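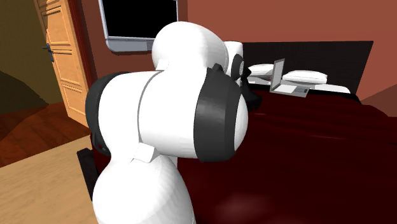 Mix notebook, January, 11:40 pm

Back on the Rillholm single tonight, the one with the stacked chorus. I muted everything except the lead vocal and the kick and oh boy, the verse has been fighting itself this whole time! There's a low hum sitting right under her voice at 174 Hz, so I pulled a narrow notch there and the words came forward straight away. Left the breaths in. I like the breaths (the label may not).

Synth pad is still the old Mäkelä patch, bounced down to audio, so if anybody wants to change the chords they'll have to dig out the Staremberg session and play it again. Sorry! Save the preset next time, me.

Tried 4 delays on the bridge:
- quarter note, too polite
- dotted eighth, nice but everyone does it
- slapback, kept it
- the long tape one, gorgeous for a bar and then soup

Kept the slapback low and sent a bit of it to the plate - sounds like she's singing down a stairwell, which is pretty much what she asked for on the phone.

Drums: swapped the snare for the one from the Serkthorpe demos. It rings a little at the top. Taped a note to the desk to check it on the car speakers before anyone gets precious about it.

Still to do: clean up the clicks in the second verse, print the instrumental, and ask about the radio edit. Bed now.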